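About Trerstead

Trerstead makes awnings, side screens and glass patio roofs for people who like being outdoors in Britain and have met the weather. We have one workshop, one showroom and a kettle that has outlasted three managers.

How we began

Lilian Kimaro started the firm after buying an awning that folded itself up during a christening tea and took the bunting with it. She had worked in sailmaking and thought she could do better. Her first model, the Cluvgate, had 2 arms, a hand crank and a fabric the colour of weak mustard. It sold slowly. The mustard has since been retired, although one customer still writes to ask for it and we still write back to say no.

What we make now

The Cluvgate is still in the range, in 6 stripes and a sensible grey. The Brevar is our motorised awning, with a wind sensor that pulls the fabric in when things get lively. It errs on the side of caution, so expect it to go home before your guests do. For those who want to sit out in proper rain, the Rotich is a fixed glass roof on powder-coated posts, made to measure and very hard to move once you've changed your mind. Please measure twice. We'll come and measure a third time anyway.

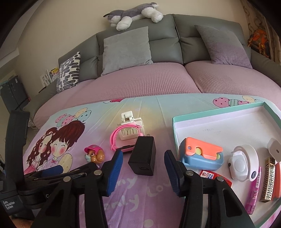

Where we work

The workshop is at the far end of an industrial estate, past the tile people and left at the skip. Fabric is cut and sewn upstairs, frames are put together downstairs, and arguments about whose tape measure is right take place on the stairs. The showroom has every model fitted at full size, plus almost 300 fabric samples, of which most visitors choose the grey.

Fitting and aftercare

Our own fitters put up everything we sell. Last year they did 233 jobs, including one on a houseboat, which we would rather not repeat. They'll show you how the controls work and take the packaging away with them. If something squeaks later on, ring us and hold the phone up to it. Lilian can usually name the part.

Come and see us

The showroom opens at 9 and shuts at 4, with a break for lunch. We close for most of December, when demand for shade is modest.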